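Clear surfaces, blue crates, and my doubts

5 Apr 2023

I have been meaning to write about the Gollden course since October, when the company paid for all of us at Mistis to take it. For anyone who has been spared, Gollden is a workplace tidying program. You get a workbook, a set of stickers and a lot of talk about flow. I work in the packing room in Famen, so flow to me means the thing on the rollers gets to the end of the rollers.

The big promise is the clear surface. Every table has to be "returned to rest" when you leave it. I like a clear table as much as the next person. I grew up in a house where you had to move a sewing machine to eat. But I have a question the workbook never gets to. Where does the stuff go?

At our place the long table is the test. It has dark gray ribbed fabric over it that rolls down over the front edge, and it is a nice surface to work on, if you don't mind that it shows scuffs. According to Gollden I should be able to look at it from the end of the room and see only what is being worked on. What I see is a cardboard box at the far end, and then whatever small things have settled there like birds on a wire.

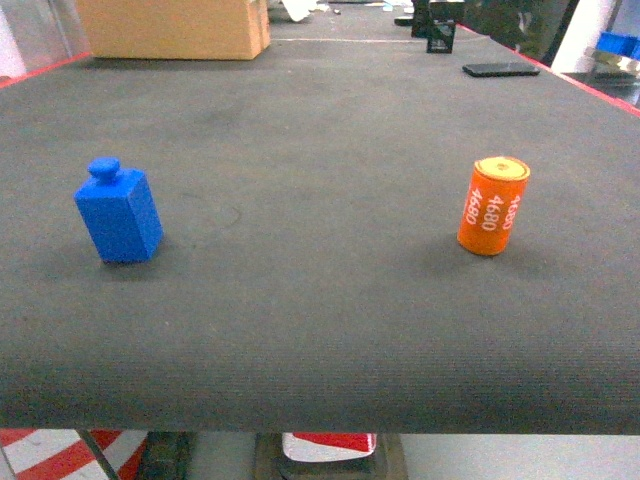 The workbook calls these "orphans" and says you should pick each one up, ask what job it belongs to, and take it there. Fine. My trouble is that most orphans belong to a job that is halfway through. If I take something off the table and put it in its correct bin, I will be walking over to that bin again before lunch. I tried doing it the Gollden way for 23 working days and kept a tally of the trips on the back of a delivery slip. The slip is gone, which I suppose is a win for the method.

I will give them one thing. Spacing helps. If two small things stand well apart on a big plain surface, you notice both of them. Push them together next to a box and they become part of the box, and they can live there for months.

The crates

This is the part of the course I had real hopes for, and the part I trust least now. The idea is that everything loose goes in a crate, every crate gets a place, and all the crates match so your eye can rest. Ours are blue. Blue on the shelves, blue on the rollers, blue behind the other blue.

My eye does not rest. My eye goes from one blue crate to the next blue crate and gives up. When the containers were a mess of old boxes and odd bins, I could tell you that the tape was in the dented one. Now everything is in a blue one. The answer is supposed to be labels, and the Gollden stickers are 22 to a sheet, and our stock list has 858 lines on it. You can do that division yourself. I did it in the break room and had to sit a while.

There is also the matter of what I would call crate creep. A crate on the roller conveyor is in motion, in theory. In practice it is the handiest shelf in the building. You set one down, somebody sets another behind it, a roll of something white gets wedged in between, and the whole line is now storage.

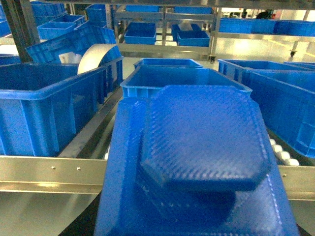 I brought this up in the second session and was told that the line "should be respected as a river." I wrote that down so I could be annoyed about it later, and I still am. A river would have carried the crates off.

What did work, a bit, was much duller than anything in the workbook. We agreed that one stretch of the line stays free at the end of the shift, and only that stretch. No stickers. It has mostly held, apart from one bad week when a Laxdal order came in early and we were putting things on top of other things all over the room.

Same with the table. I gave up on clearing the whole length. I keep the front part open, where I stand and where my elbows go, and I let the far end be the far end. The box can stay up there. So can the dark things lined up on the right side, near the red edging, which I have moved twice and which always come back. If the part in front of me is free I can work, and I don't feel any less calm for knowing there is clutter ten steps away.

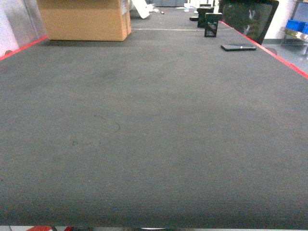
Would I pay for it?

With my own money, no. I think there is a decent two-page handout inside the Gollden course, and the rest is vocabulary. The handout would say to keep the bit you stand at clear, don't park things on the rollers, and don't buy all your containers in one color if you are the kind of person who finds things by looking.

They have a follow-up course on shelving. I have been asked if I want my name down for it, and I said I would like to see the workbook first.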